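Careers > IT Services

4 min read

Help Desk Technician, Small Business Accounts

Grarnard provides IT support to small and midsize businesses: dental offices, accounting firms, two school districts, a few warehouses. We have an opening for a help desk technician on the day shift at our Gargate office. The position is full time and opens in May.

You would be the first person a customer talks to when something stops working. Most calls are about email, printers, passwords, slow laptops and remote access. The desk closed 1,587 tickets last month, and most of them were finished on the first call. Tickets that need a site visit or a change on the server side go to the field team.

What you will do

Answer calls and tickets from 7:30 a.m. to 4 p.m., with a half hour for lunch
Set up and remove user accounts when customers hire or lose staff
Prepare laptops before they are shipped out
Check the overnight backup reports and open a ticket for anything that failed
Write up fixes in Jimeck, our ticket system, so the next technician can find them
Take one on-call weekend out of every 4 once you are trained

What we are looking for

2 years of help desk or desktop support work, paid or in the military
Good working knowledge of Windows and of basic networking (DNS, DHCP, VPN)
Clear writing. Customers read your ticket notes.
A driver's license. You may be asked to drop off equipment.

A degree is not required. Certifications are welcome, and if you are partway through one, put that on your resume. Experience with Mac computers or desk phones would help, as our customers have plenty of both.

Pay and benefits

The job is hourly, with overtime after 40 hours. Health and dental coverage start on the first of the month after you are hired. There is a signing bonus of $2,000, paid after your first 90 days. We pay exam fees for any certification your supervisor approves, including one retake. 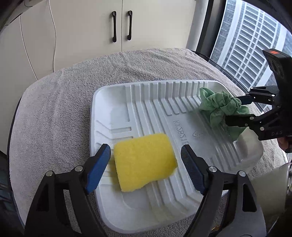

Can I do this job from home?
After the first three months you can work from home two days a week. Training is done at the Gargate office, and laptop setup always has to be done there.

How to apply

Send a resume and a short note to Manee Sangkhawat, service desk manager, through the careers form. In the note, tell us about one problem you fixed that took longer than you expected. Skip the cover letter.

The first interview is by phone and takes half an hour. The second is at the office with Manee and Kamol Ruangrit, who runs the field team, and includes a few practice tickets. We reply to everyone who applies.

Filed under: Open Positions, Help Desk, Full Time

Recent postings
Field Technician, Chambi Office
Network Administrator, Second Shift
Part-Time Dispatcher
Summer Internship, Service Desk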